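Robots and the washing-up: an update

Readers of September's issue will recall that Femke Van Hecke bet Thodoris Moschos a dinner that no machine would be putting the shopping away in her flat by Christmas. The dinner looks safe. Praltdale, who make the Grimia helper, say theirs has now done 3,000 practice grabs, which is more than most teenagers manage, and that the hand is "nearly there". They have been saying so for 11 months.

Picking things up is still most of the job.
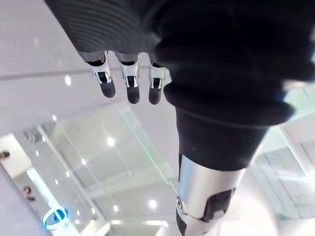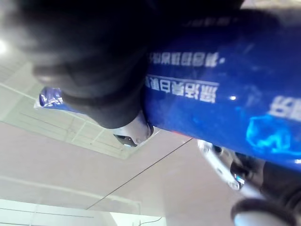 Anything shiny remains a nuisance, Thodoris says, as do bags, which change shape the moment you squeeze them. Shelf stacking is closer than housework, as shops at least keep their goods in rows. Hawthorne wants to try a night shift at its Fledeten branch, with a member of staff standing by, so the saving in wages will have to wait.

Femke, meanwhile, empties her dishwasher by hand in almost 40 seconds if she doesn't mind where the forks go. She has asked for the dinner to be Italian.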